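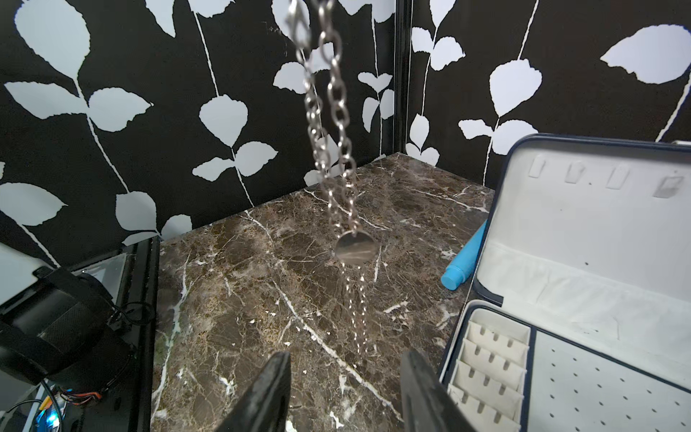

The necklace and its round silver disc, just above the marble, with the gripper fingers below.

Lirkcombe Robotics Club - the jewellery box project

Welcome to our gallery page, and thank you for stopping by! We are a small after-school club and we have been at this particular job since August, which is a good deal longer than any of us expected when Grakton was first suggested as a name for the arm. The task sounds simple enough: pick up a necklace and put it away in a jewellery box. Chains, we have learned, have ideas of their own, and we have grown rather fond of them all the same.

A word on the setting, as visitors to our open evening always ask. The dark brown marble with its white veins was chosen by the members, and so was the black wallpaper with the big pale leaves (there was a vote, and it was a lively one). The box has a white lining and navy trim, with ridged rows for rings and a panel of little holes for stud earrings.

We now have 3,829 practice runs saved, and 80 of those came from one very long and very cheerful afternoon with plenty of biscuits. Next we take the whole set-up to the Dindness schools' meet, where each team gets 4 attempts - do come and say hello if you are nearby.

Page last updated 2/17/18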